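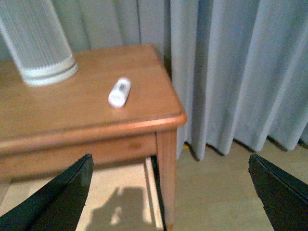 Top of the bedside table, curtain side.

Bedside tables and small bedroom pieces: your questions

Typed up by Vusumuzi Mokgethi at the Hiria shop. Most of these come in by email, some over the counter. If yours isn't on the list just ask.

What do I clean the top with?
Damp cloth, then a dry one. Go with the grain. No spray polish with silicone in it, it leaves a film and you'll hate it if you ever want to re-oil.

I got a white ring from a mug. Is it ruined?
Nope. Leave it overnight first, lots of them fade. Still there? A little of the Bensaid clear wax on a soft rag, small circles, wait 30 minutes, buff. Repeat once. If it's a black ring that's water gone deep, bring it in.

Are knots a defect?
No. Dark spots, small round knots, streaks, all normal in solid wood and we don't swap a piece for one. A knot you can push a fingernail into is different. Send a photo.

Mine is more orange than the one in the store.
Light does that. Warm finishes get warmer over the first year or so. Move the lamp and the clock now and then or you get a pale patch underneath.

Can I stand a fan or air purifier on it?
Fine, if it has a smooth flat base. Check for rubber feet, some kinds mark the finish. Put a felt pad or a cork mat under. Keep it toward the back so there's room for a glass and your phone, and don't let the fabric get pulled in to the grille.

How close can it go to the curtains?
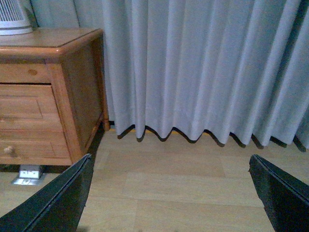 Leave a hand's width if you have it. You want the curtain to slide past without snagging, and you want to get a vacuum down the side. Long ones like the light gray curtain beside this nightstand stop just above the floor, good length, no hem dragging in the dust. Check what's under the piece too before you settle on a spot: there's a metal outlet box in the floor at the bottom of this one, and you don't want a table leg on a lid like that. Slide the table over a bit if you need to reach it.

The drawer sticks.
Usually summer. Take it out, rub a plain candle along the runners, put it back. Don't sand anything til the weather turns. Still sticking in October, call us.

The knob is loose.
Screwdriver, inside of the drawer front. Snug, not tight. If the hole is worn pack it with a sliver of matchstick and a drop of wood glue.

How much weight can the top take?
The Drondar nightstand is fine with 90 pounds spread out. Please don't stand on it to hang curtains. People do.

Do you hem curtains?
We don't, Hongmei Xia at Stitgate does. Allow 14 days, longer in May. Measure from the rod to the floor in three places, floors are not level, and give her the shortest one.

Can I return it?
30 days, unmarked, with the hardware bag. After that we'll repair but not refund.

Where do I find the care leaflet?
Taped under the lower drawer. Lost it? Ask for leaflet 205 at the desk and well print you one.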